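Hiring out the hall at Brinedville: an interview with Cayetano Quintana

4/2/23

Cayetano Quintana manages bookings for Flastitz, a former grain store in Brinedville let out for receptions, trade days and small conferences. We asked him how the rooms are set up and priced.

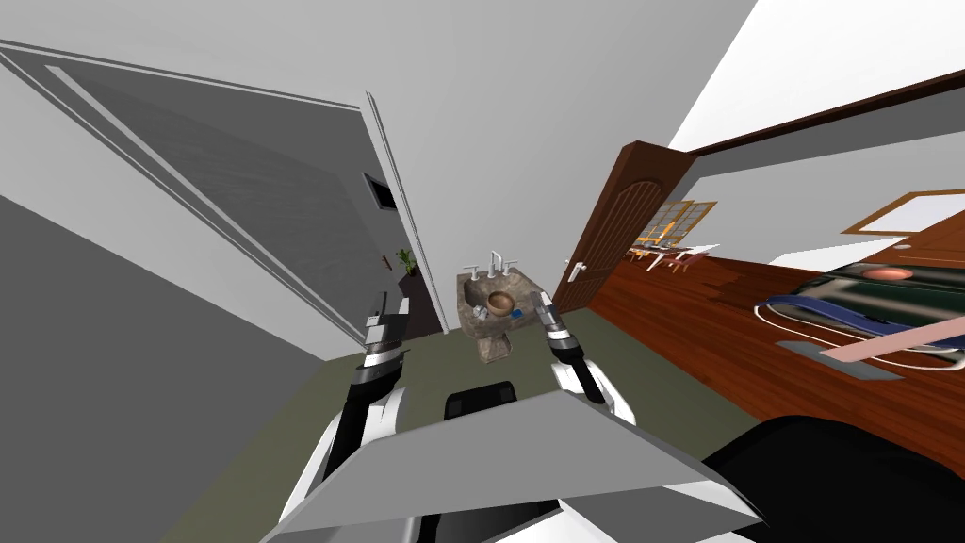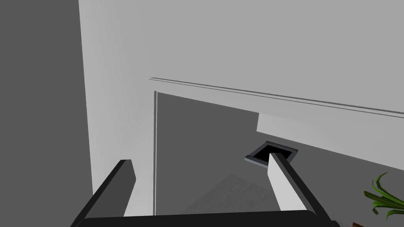 The main hall is licensed for 328 standing. Quintana treats that figure as a ceiling and seldom sells up to it. "The licence counts people. It takes no account of a stage, a buffet or a cloakroom rail," he said. "I ask for a floor plan first and quote a number afterwards."

Seated dinners use round tables at a fixed spacing, and the smaller Bhatt Room takes 16 around a single board table. The two spaces share a kitchen, so they are let separately only when one hirer brings no hot food.

Hire is sold in blocks of five hours, with set-up and clearing included. Asked whether customers object, Quintana said that most of them underestimate the clearing. "A band needs an hour to get out. If the block ends at eleven, the music ends at ten. It's in the agreement, on the second page."

Sound is handled by a limiter fitted by Eltlow, a local contractor. It reads the level near the stage and cuts power to the stage sockets if the limit is exceeded for more than a few seconds. Bands are asked to do a full check with the doors shut. "They check with the doors open, then we shut them for the evening and the reading goes up," he said. "After that it's an argument with a box on the wall."

Outside caterers are accepted on proof of insurance and a current hygiene rating. The bar is run in house and cannot be replaced, though corkage is available on wine for weddings.

On demand, he said December evenings go first and are held for five days without a deposit. Daytime lets in the same month are slower and carry a lower rate. Heating is charged separately by meter reading, which Quintana introduced after a winter of fixed prices. "People propped the loading door open all afternoon. Now they shut it."

Viewings are by appointment and take half an hour. Hirers should bring their floor plan and a list of any electrical equipment with its rating.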